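Chess Club Moves Upstairs, Grumbling

The Venis Street library has finally given the Monday chess club a new room, and the club has responded the way chess players respond to most gifts, by looking for the catch.

The catch is the stairs. There are two flights of them, and Orest Antoniuk has already announced that anyone who arrives at the top out of breath should be given an extra minute on the clock. A vote was held. The motion failed, mostly on the strength of the under-thirties, who will be sorry one day.

For those who have been away: we spent the last six years in the basement meeting room, next to the boiler and underneath toddler music hour. You learned to play through "The Wheels on the Bus." Some of us learned to play in time with it. Elmarie Ngubane says she has never once lost during the verse about the wipers, and she would like it known that she is not looking forward to silence.

The new room has windows that open, a door that closes, and a radiator with a mind of its own. It also has a cupboard, and this has caused more argument than anything that has happened over a board since the Great Touch-Move Dispute. Who holds the key? Reshma Khumalo has it for now. She is accepting bribes in the form of shortbread.

Opening night in the new quarters is Mon 12 June at 6. Come early if you can, as the front desk goes home at 8 and the street door locks itself behind them. Latecomers will have to throw gravel at the window, and our aim as a group is poor.

The evening starts with a short talk from Busisiwe Mabaso on endgames with very few pieces left, a subject most of us approach only by accident. Her view is that club players spend years memorizing openings and then, with a rook and a couple of pawns left, start shuffling about like people hunting for their glasses. She has watched a lot of our games and has been kind enough not to use names. You will recognize yourself anyway.

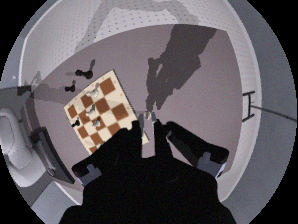
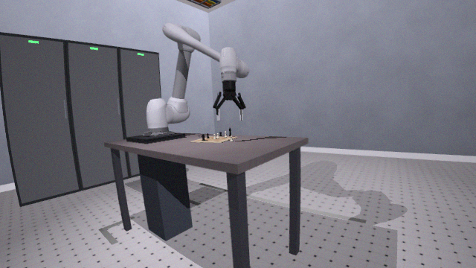 Chessboards in both.

After the talk there will be casual games until people start looking at their coats. No ratings, no pairings, no sighing loudly while your opponent thinks. The last of these is aimed at one member in particular, and Mandla, you know perfectly well who it is.

Beginners are welcome and always have been, whatever you may have heard. If you know how the knight moves, you are ahead of where several of us were when we joined. If you don't, somebody will show you, and then somebody else will come over and explain it differently, and you should listen to the first one.

A few bits of business.

The Mabaso Cup, which is a perfectly nice soup tureen, will be played for again in September. Sign up on the sheet inside the cupboard door (see shortbread, above). Last year's winner has yet to return the lid. We are not angry. We would just like the lid.

The book swap shelf made the trip upstairs, all 273 books of it, carried by hand in shopping bags. A good third of these turn out to be about the Sicilian Defense, and one is about Sicily. Please take something home. Please do not bring it back with a friend.

We are still short of working clocks. The two that quit in the spring have been to see Peta at Prustov Repairs on the corner, who did her best with one and offered condolences on the other. If you have a clock sitting in a drawer, digital or the kind you thump, we'd love to have it.

Tea money stays the same. So does the tea, unfortunately. Elmarie has promised to look into a different brand, but she promised that in the basement too.

Parking behind the library is free after six, though the space beside the recycling bins belongs to the baker next door and he will come in and tell you so, in the middle of your game, in front of everyone. Ask Orest, who was winning at the time.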